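Chapter 3
Counting Cases

Every outbreak report begins with a number, and every number depends on a rule about what to count. In this chapter you will learn how health departments define a case, how they sort cases by where the infection was caught, and why the total published in the morning can differ from the one published a week later.

A case definition is a written set of conditions. It usually covers symptoms, laboratory results, place and time. A confirmed case has a positive laboratory test. A probable case has the right symptoms and a known contact with a confirmed case, but no test result yet. A suspected case has symptoms only.

Consider the town of Cargate, where a stomach illness spread in November after a weekend fair. The first report listed 495 cases. It included everyone who had called a clinic with vomiting or diarrhea. When the definition was narrowed to people with a positive stool test, the total fell sharply, although no one had recovered any faster. The illness was the same - only the rule had changed.
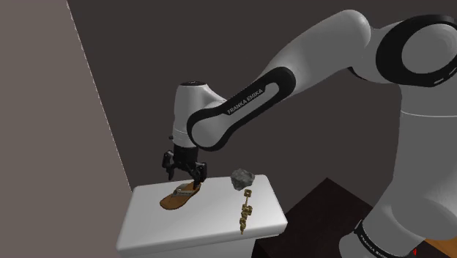
Halyna Kushnir objects that a narrow definition used too early will miss the people who matter most, the ones who stay home and never get tested. She would keep the wide definition for the first days of an outbreak and tighten it once the cause is known. Many departments work this way, and Section 3.2 returns to her argument.

Cases are also sorted by source. A local case was infected inside the reporting area. An imported case was infected elsewhere and found after arrival. A local case is called linked if investigators can connect it to another known case, and unlinked if they can't. A rise in unlinked cases suggests that some spread is going unseen.

Testing affects the count as well. If a town runs 2,000 tests one day and far fewer the next, the number of new cases may drop while the illness keeps spreading. For this reason reports often give the share of tests that are positive next to the count itself.

Before you read on, find a recent outbreak report from your own state or county. Write down the case definition it uses, if it gives one, and the period it covers. You will need both for the exercise at the end of Section 3.1.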